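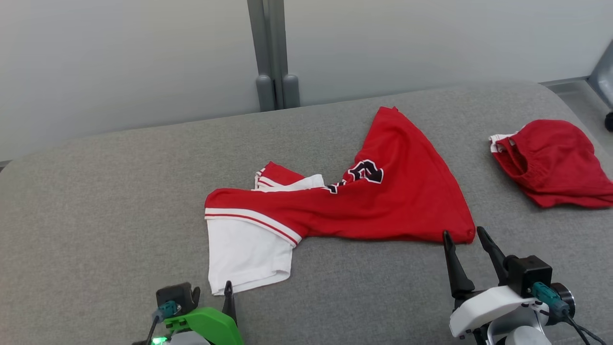 Road and Bridge Update - November 2022

Quick one this month, council papers only landed Friday and we're still reading.

Heavy vehicle levy on the Skultier Road

The draft bylaw is out. It would let the shire charge a levy on trucks using Skultier Road between the Drovo turnoff and the river. Money goes into a separate road fund, locked, can't be moved to general revenue. That last part is new - the August draft left it open and plenty of you wrote in about it. Good work.

What it does:
Trucks over the weight limit pay 12 dollars a trip.
Regular users can buy a yearly permit for 300 dollars instead.
Farm vehicles registered in the shire are exempt, so are school buses, fire trucks and anyone towing a horse float or caravan.
Cars and utes pay nothing.

What it doesn't do: say how the levy gets collected. The earlier version had number plate cameras at both ends. Those are gone and there's just a line saying "by a method approved by council". We've asked what that means. No answer yet. If it's an honour system, say so. If it's cameras, somebody has to pay for the cameras.

Our position hasn't changed. We support a levy if every dollar is spent on that road. We don't support the permit at the current price, it's far too cheap for the quarry runs and too dear for a small operator who goes through once a month. A sliding scale would fix it. Wording for that is in our submission, ask if you want a copy.

Zuvurus bridge

Still one lane. Still traffic lights. The engineer's report recommends replacing the deck and 29 of the bearers, and keeping the existing piers. Council's preferred option is to patch the deck and lower the load limit, wich pushes the milk tankers and the gravel trucks back onto Vörös Lane. Vörös Lane has no shoulder and a blind crest. We have raised this before. We'll raise it agian.

The provincial grant round hasn't opened, but staff have told us the application is drafted and ready to go. It only covers half the cost. The rest would have to come from the road fund, so the two items are tied together wether council likes it or not.

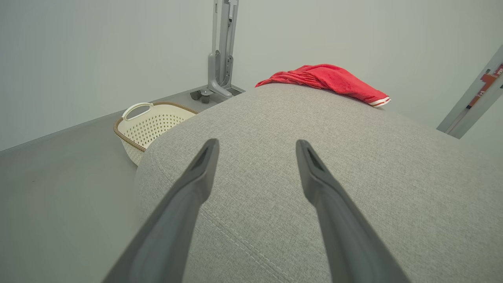
A light grey woven cover with a stitched seam.

Vörös Lane speed limit

Went to first reading, passed, then deferred at second reading because the map attached was the wrong map. Corrected map is up now. Drops the limit from the crest to the bridge approach. No change at the Drovo end, which we think is a mistake given the school bus stop there. Comments are open until the next regular meeting.

Also moving

Gravel resealing list - published, 2 roads dropped off without any explaination. Check yours is still on it.
Roadside slashing - contract renewed, same terms.
Culvert at the Drovo turnoff - waiting on pipe.

If you're writing in

Keep it to a page. Put the bylaw name at the top or it gets filed under general correspondance and councillors don't see it before the vote. Say which road you use and how often. Email is fine, so is a letter dropped at the shire office front counter. You can also speak at the meeting but you have to register by noon the day before.

Next update once the agenda's out.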